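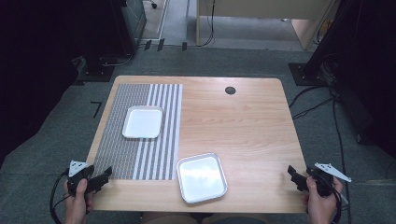 Do people who set the table for dinner eat less than people who don't?

The survey evidence can't say, though it is often quoted as if it could. Most of the studies we reviewed asked people to recall both things, how they set the table and how much they ate, in one sitting and on one form.

Print this article | E-mail this article

4. What the table-setting surveys measured

The Lirkdale survey is the one most often cited, so we start there. Forms went out to 1000 households in May. Nearly 700 came back, and 600 were kept for analysis after incomplete ones were dropped. The headline result was that households reporting a "set table" on most evenings also reported smaller portions and fewer second helpings. Later summaries turned this into advice: put down a mat, use a smaller dish, sit down, eat less.

We have three difficulties with that reading. The first is the word "set." The form gave no definition. In the written comments, which were printed in an appendix and seem to have been little read, one household counted a folded paper towel and a fork, while another said the table wasn't set unless there was a serving bowl. Both ticked the same box. A measure that puts these two dinners together may still be useful for something, but it's hard to see how it could tell us what a placemat does to appetite.

The second is the portion question. People were asked whether their usual helping was small, medium or large. Small compared with what? Someone who has just spent two pages describing an orderly dinner table may well want the rest of the answers to match. We can't show that this happened in Lirkdale. Neither can the authors show that it didn't, and the report doesn't raise the matter.

The third is timing. Evening meals in the survey started anywhere from 4:30 to past 9:00, and the late eaters were also the ones least likely to report a set table. They may have eaten more at dinner for the simple reason that they were hungrier by then. The published tables don't split the results by hour, and our request for the raw file had not been answered when this section was written. 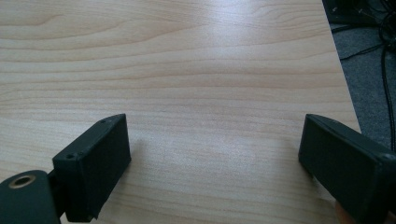
Does the size of the dish matter more than the rest of the setting?

It may matter a little, but the studies that tested dish size changed other things at the same time, so the effect can't be pinned on the dish.

The Granum trial is the clearest case. It had 300 participants, all of whom ate a weekday lunch at a long shared table, and those given the smaller dish did serve themselves less on the first pass. They were also seated farther from the food. Anyone who has stood in line at a potluck knows what a longer walk does to second helpings. The authors mention the seating plan in a footnote and then go on to discuss dish diameter for four pages.

Cliltura, the meal diary app, was supposed to fix the recall problem by having people log food as they ate it. It's an improvement – we'd take a same-day entry over a memory of last month. But the app sends a reminder at 6:00 p.m., and the number of entries jumps right after it. Whether those entries describe dinner as eaten or dinner as planned is anybody's guess. The app also has a yes/no field for "ate at a table," with no follow-up about what was on it, so a bare kitchen table and one with mats and side dishes are recorded alike (compare Figure 3).
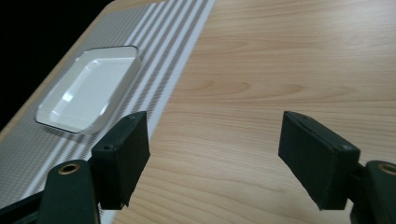

Figure 3. Light-toned wooden tabletop with a gray patterned mat along the left side.

The Gunawardena index tries to get around this by scoring the setting in parts: covering, dishes, utensils, seating, and distractions such as television. We think scoring in parts is the right idea. The weights are another story. A cloth or mat earns as many points as turning off the television, and no reason is given. When we reweighted the parts, using the published averages only, the order of the groups changed in two of the five comparisons. A result that depends this heavily on the scoring sheet should be reported with the scoring sheet beside it, and in the papers that cite the index it usually isn't.

None of this means that table setting has no effect. A modest one would not surprise us, especially in homes with small children, where sitting down at all changes how the meal goes. But the size of the effect is unknown, and the advice has run well ahead of it. Section 5 sets out a simpler design, with dishes weighed before and after the meal and the setting assigned by coin toss.

Filed under: Food & Home Life > Survey Methods

Related articles
Portion words and what people mean by them
Second helpings at shared tables: a short review
Reminder times and diary entries
When the comment box disagrees with the tick box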